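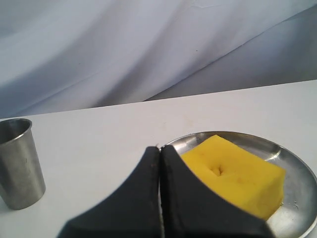
Fig. 1 Yellow sponge, steel plate.

4. Setting up the Honden drip kit for raised beds

Read the lot before you cut any pipe. Notes put together by Bohdana Kushnir for Trerance allotment users, layout checked by Dénes Nyitrai. Covers the tap timer, the filter, the main pipe and the drippers. Pots and hanging baskets are in section 5, greenhouse in section 6.

Before you start

You need: outside tap with a threaded end, sharp secateurs or a pipe cutter, hole punch (in the bag with the drippers), flask of hot water, old towel. No glue anywhere. If a joint leaks it's not pushed home or the pipe end is ragged.

Lay the main pipe out on the lawn in the sun while you do the timer. Comes tightly coiled and fights you if it's cold.

CAUTION: Do not connect to a tap that feeds drinking water unless it has a check valve. Most newer outside taps have one built in. Older ones don't. Ask a plumber if in doubt.

4.1 Tap timer

1. Open the battery door on the back. Coin in the slot, quarter turn left.
2. Fit fresh batteries. Not rechargeables, the low battery light comes on too early with them.
3. Close the door. Rubber seal must sit flat all the way round or rain gets in.
4. Screw the timer onto the tap by hand. Hand tight only.
5. Turn the tap fully on. Timer should hold the water back.
6. Press MANUAL once. Water runs. Press again, water stops. There's a short delay on both, wait for it.

Note: drip at the tap thread means the washer has dropped out. Usually still in the box.

CAUTION: Never use a wrench or grips on the plastic collar. It cracks and cannot be replaced on its own.

4.2 Filter and pressure reducer

Order matters. Timer, then filter, then reducer, then pipe. The arrows on both parts point away from the tap.

1. Unscrew the filter cup and check the mesh is in. Some early packs went out without.
2. Screw the filter to the bottom of the timer.
3. Screw the reducer to the filter.
4. Push the main pipe onto the barbed tail and do up the ring.

Don't leave out the reducer becuase your pressure is low. Pressure goes up at night when nobody on the street is running a bath, and that's when drippers pop off.

If you are running from a water butt leave the reducer off and use the Stamex low pressure drippers instead of the ones in the kit. The standard ones need mains pressure to open. A 200 litre butt will do a small bed but keep the lid on, leaves and mosquito larvae block everything.

4.3 Main pipe

1. Run the pipe from the tap to the nearest bed. Keep it along an edge or a wall, out of the way of the mower.
2. Take it up the outside corner of the bed and over the top. Fix with a saddle clip.
3. Lay it down the middle of the bed. Wide bed — two runs, joined with a tee at the near end.
4. Cut square. Dip the end in hot water, count to five, push it onto the fitting until it stops.
5. Leave the far end open for now.
6. Peg down with the wire pegs. More pegs on bends.

CAUTION: Hot water scalds. Use the flask cup, not a mug balanced on the edge of the bed.

Note: longest total run on one timer is 30 metres. Past that the far plants get very little. Split the garden and get a second outlet.

4.4 Flushing

Don't skip. Bits of cut pipe and grit are in there and will go straight into the drippers.

1. Check the far end is open and pointing somewhere you don't mind getting wet.
2. Press MANUAL and let it run until it's clear.
3. Press MANUAL again to stop.
4. Fold the end over and push on the figure-eight clip.

4.5 Drippers

1. Punch a hole in the pipe beside each plant. Straight down, one push, don't wiggle the punch.
2. Push the dripper in barb first until it clicks.
3. Tomatoes, courgettes, beans — one each, close to the stem but not touching. Salad and carrots do better with drip line, part no. 141, sold separately.
4. Wrong hole? Plug it with a goof plug. Small black bag.
5. Run the system and walk the whole length. Every dripper should be dripping. One that isn't, pull it out, rinse, put back.

Mulch goes over the pipe, not under. Check the drippers before you cover them as it's a pain to find them after.

4.6 Setting a programme

1. Turn the dial to CLOCK, set the time with + and -.
2. Turn to START. Early morning is best.
3. Turn to RUN TIME. Begin with 30 minutes.
4. Turn to EVERY. Every second day in May, daily once it's hot.
5. Turn to AUTO. If the dial is left anywhere else nothing will run.

Next day push a finger into the soil by a plant. Damp well down, leave it. Dry under the surface, add time. Soggy, take some off. Clay holds on to water far longer than bought-in compost so don't copy next doors settings.

4.7 Winter

Timer off and indoors before the first frost, batteries out. Open the far end, let the pipe drain. Pipe and drippers can stay where they are. Filter mesh — rinse under the tap, dry, put back in the cup.

Spares: Ivanyshyn garden counter, or by post with the form at the back. Quote the kit name and the part number.

Sheet revised 25/01/2021. Earlier copies have the filter and reducer the wrong way round, please bin them.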